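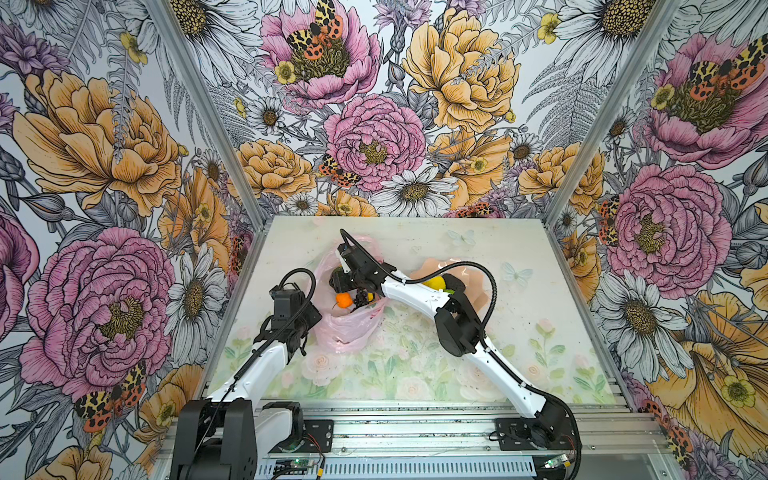
Completion rate or something better? Measuring our induction course

pmanninen wrote:
Hello all. I am responsible for the online induction course at Tolter, where I work in the training department. Please excuse my English, I write it every day but it is not my first language.

Our course has nine modules and every new employee must finish it in the first month. For the last year we reported only one number to the management, the completion rate. It is very high, of course, as the people cannot get their full access to the systems before they finish. Now my manager asks me to show that the course "works", and I do not want to send her the same number in a nicer colour.

In March we made a small trial. We sent a short set of practical tasks to 191 employees, three months after they had finished the course. For example, they had to find the correct form for a damaged delivery and fill it in. The results were much weaker than the final test of the course, where nearly everybody gets full points. I was a little ashamed, I must say.

My question is what you would report. I am thinking to drop the final test completely and use only the delayed tasks.

hedgerow_tom wrote:
Don't drop the test. I look after compliance training at Brelmont and the auditors want a score with a date next to each person. Delayed tasks are a nice extra but you will never get everyone to answer them.

pmanninen wrote:
Thank you, Tom. We have no auditors for this course, only for the safety one, and that is separate. So I am more free than you, I think.

About the answers: people did reply to us, but we sent two reminders and I telephoned to some of the team leaders. I could not do this every month.

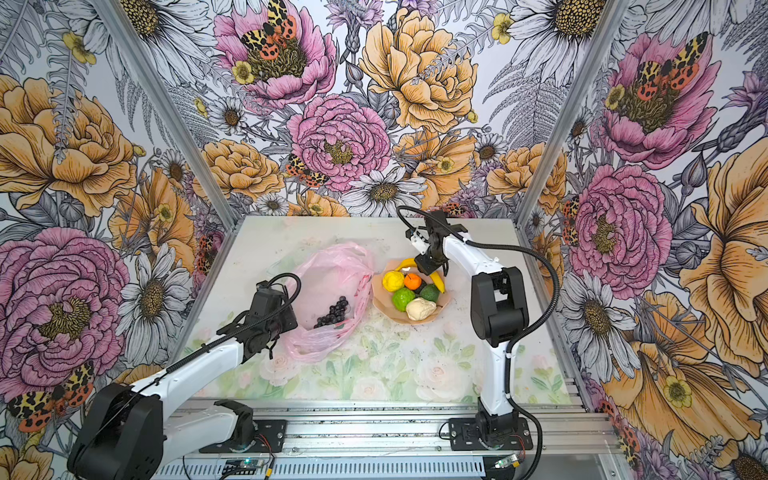
The other difficulty is that the tasks must be changed from time to time. If the warehouse changes its form, the old task becomes wrong, and then we measure who has not heard the news. We had this problem with one task already and I had to take it out of the results.

lesley_b wrote:
I'd want to know what the final test looks like before blaming it. If it's multiple choice with the answers sitting on the slide before, then full points tells you they can read. Could you swap a few of those for the same sort of task you used three months later? Then you'd have two measurements of the same thing and you could see what has been forgotten and what was never learned in the first place. At the moment you can't separate those.

pmanninen wrote:
This is a very good point and I am sorry to say that you guessed our test exactly. Most of the questions come directly after the page which explains them. I made it so myself, when we had complaints that the first version was too difficult.

hedgerow_tom wrote:
Still think you're making a rod for your own back. Who marks the tasks? With 191 people that's a lot of forms to read.

pmanninen wrote:
I marked them, with one colleague. We had a simple sheet with the points which must be right. First we both marked the same small group and compared, and we did not agree so well in the beginning, mainly about the free text. After we had written better rules on the sheet it went faster.

quillan wrote:
Going to disagree with both sides. Neither of these tells your manager that the course works. You need something from the job. When I was at Mellor we looked at tickets to the internal help desk, sorted by how long the person had been employed. It went from 4000 tickets in a year to 3000 after we rebuilt the induction, and that was a figure the directors understood straight away.

lesley_b wrote:
And was anything else changed that year, quillan? New software, fewer starters, a better search on the intranet? I've seen a lot of help desk figures used like this and I never trust them by themselves.

quillan wrote:
Fair. We did hire fewer people. I can't remember how many fewer, and I don't think we corrected for it. But I'd still rather have an imperfect figure from real work than a perfect one from a quiz.

hedgerow_tom wrote:
That's a big thing to leave out of a report, mate.
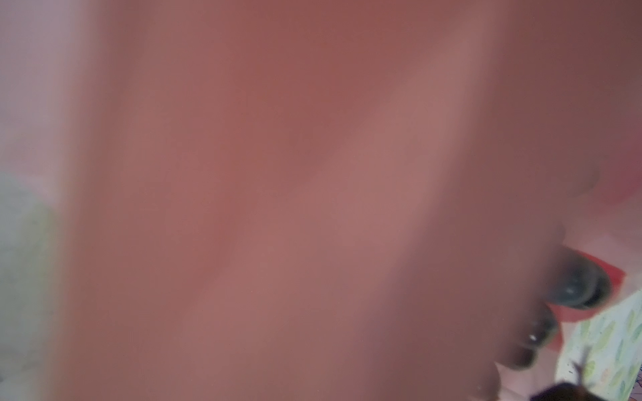
How long after the course should the practical tasks be sent? We wait three months, so that the new person has met most of the normal situations at least once, but in a team where people change jobs quickly you could do it after six weeks.

I wrote this down for a colleague at Hulier, who asked me by e-mail, and I put it here too in case other readers wonder the same.

To come back to quillan: I asked our help desk if they can sort the tickets by the start date of the employee. They can do it, but only by hand, and they were not very happy with me. I would look at tickets per new employee, so the number of starters does not disturb so much. It will still be a rough measure – the software changes also here.

lesley_b wrote:
Per starter is much better. I'd also pick only the ticket types that your modules cover. Password resets will drown everything else.

quillan wrote:
Agree on the passwords. Ours were in there, now that I think of it.

pmanninen wrote:
So this is my plan now. I keep a final test, but three of the easy questions go out and practical tasks come in. The same kind of tasks are sent again after three months, to a part of the people only, chosen by lot, so that I do not have to telephone to everybody. The tickets go on a second page with a clear note about what they cannot show. The completion rate stays in small print for those who miss it.

My manager has not seen this yet. I think she will ask for one number, and I have not decided what to say to that.

hedgerow_tom wrote:
Give her the delayed task score for the sample and say how many were in it. I still wouldn't touch the test during the year though, wait for January or your before and after won't line up.

pmanninen wrote:
Good, I will wait with the test until the new year. The old versions are saved, so I can compare if somebody asks.

Comments

rosalind_k: We have the same trouble with full points in the final test. Would you share the marking sheet?

Pirjo Manninen: I can share the empty sheet without our forms. Please write me a private message.

dunmore: Choosing by lot is fine, but check that the night shift is in it. Ours never was.

Thread last updated October 13, 2019 | Contact the moderators | © Course Makers' Forum | Back to top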